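Ticket: Alari clinic site missing from search results
Opened September 10, 2025 by Mahnaz Arabzadeh

35 of our 47 treatment pages dropped out of search after the July redesign.

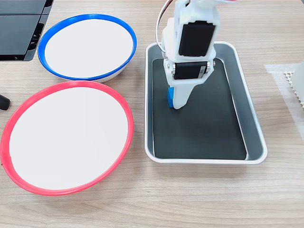 Checked robots.txt, fine. The Motov theme left a noindex tag on every page under /treatments. Removed it and cleared the cache.

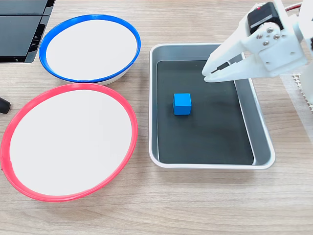

Sitemap resubmitted. Leaving open until the pages are crawled again.

2 comments

Ebenezer Quaye: Same tag on our Presano site.

Mahnaz Arabzadeh: Check the staging box in settings.

Contact | Back to top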